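Sun 31 March

Bread basket, finally, plus other small stuff

Quick one, laundry is going and I have 18 tabs open.

So the bread situation. We eat a lot of rolls in this house. Weekends mostly, but also Tuesday night with soup, also standing up at the counter at eleven pm, no plate. And for years the rolls have lived in the paper bag they came in. Bag gets rolled down, bag gets a hole, crumbs in the drawer, crumbs under the toaster. By day two they're either rubber or rocks depending on the weather.

I wanted a basket. Not a bread box, I had a bread box. Huge Furnico thing with a roll top that I bought used in October and gave away before the month was out. It took up the whole corner next to the stove and the lid stuck. You had to hold it down with one hand and yank with the other, and then everything inside slid to the back. Also I kept putting mail on it. Mail on the bread box, keys on the mail. Gone, good riddance.

Basket requirements, as written on the back of an envelope:

oval, has to fit on the narrow end of the table
high enough sides that a long roll doesn't go over the edge when somebody passes it
real weave, no plastic liner glued in
dark enough not to show every butter fingerprint
under 20 bucks

I looked at the Wuvitholm one first. Everybody seems to have it. It's fine, it's pale, it's round, it holds four rolls if they're friendly. I had it in the cart for a week and then took it out. Round is just wrong for what we buy. Half of what comes home from Özkan is long, and a long roll in a round basket sits on the rim like it's waiting for a bus.

Özkan, for anyone new here, is the bakery two streets down from us, the one with the green awning. Go before nine. After nine it's only the seeded ones and the big loaves, and the line is out the door anyway. They do a braided roll, shiny on top, a little sweet, very soft when you pull the strands apart. And the knotted ones, small and round and bumpy, which are gone in two bites and which I always buy too few of.

Ended up getting the basket at Sunlow, in the back, bottom shelf next to the placemats. Wicker, oval, reddish brown, the rim curves in a bit. I walked past it twice. Had somebody's unwanted candle sitting in it. 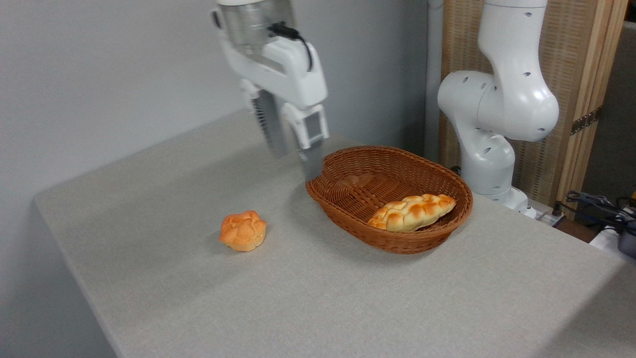
Anyway the size question, which is where I always mess up. I buy storage for the amount of stuff I imagine having. Then it's either half empty and looks sad or it's stuffed and I can't find anything. With this I made myself bring a piece of string. Measured the longest roll at home with the string, put a knot in it, took the string to the store in my coat pocket. Felt ridiculous. Worked great though, will be doing this for everything now. Drawer dividers, I'm coming for you.

How I'm using it so far:

Rolls go in right before we eat, not when I get home. Left out all day they go stale, basket or bag, doesn't matter. Until then they stay in a cotton bag on the shelf. I sewed that one out of a pillowcase and it's crooked but it closes.

Long ones in first, laid at a slant. Round ones fill the gaps. If you do it the other way the long ones ride up on top and somebody's sleeve takes one out.

Cloth underneath if they're warm. I forgot the first time and there was steam coming through the bottom and a damp patch on the table. No cloth if they're cold, then it's just one more thing to wash.

Crumbs: turn it upside down over the sink and smack it. That's the entire cleaning routine. For the stuff that gets wedged in the weave I use an old dry toothbrush. Once in a while I'll wipe it with a barely wet rag and stand it on its side by the window. Don't soak wicker!! I ruined a really nice one years ago by leaving it in the tub overnight and it came out a different shape. It was oval going in. It was sort of a kidney coming out.

Things I'd change. The bottom isn't totally flat, it rocks a tiny bit if you put all the weight on one end. Could be mine, could be all of them. I'm thinking about small felt dots. And there's one strand end poking out underneath that I need to snip before it gets my sweater again. Need to find the good scissors first, they're in somebody's room, nobody is confessing.

It doesn't go on the table permanently, that was the other rule. The table was getting to be a parking lot. Fruit bowl, napkin thing, the charger, a plant that was only supposed to be there for one night. So I cleared all of it and now the only way something gets to sit there is if we're about to eat it. It's been 4 days. The charger is back already. The plant went to the bathroom where it's much happier, and the napkins are in the drawer where the bread bags used to be, and I can tell you that drawer is a whole new drawer with no crumbs in it.

The basket lives on top of the fridge between meals. Easy to grab, and the cotton bag folds up inside it so they stay together.

Somebody asked in the comments last time about reheating. Splash of water on your hands, rub the crust, straight on the oven rack at 350 for 4 minutes. Longer for the fat ones. Don't microwave the braided kind, it goes chewy and you'll be upset. If they're frozen let them sit out on the counter first, then same thing. The knotted ones I cut in half and toast cut side down in a pan with butter, which is maybe not breakfast but I'm calling it breakfast.

Next up is the spice shelf. I pulled everything out last night and found three open jars of paprika and one that smells of absolutley nothing. Also a bag of something gray. Going to sniff my way through those this week and report back, if I survive the gray one.

OK dryer is buzzing. If you have felt dots you like (that don't fall off after a week) please leave the name below, I've bought teh cheap ones twice and they end up stuck to my socks.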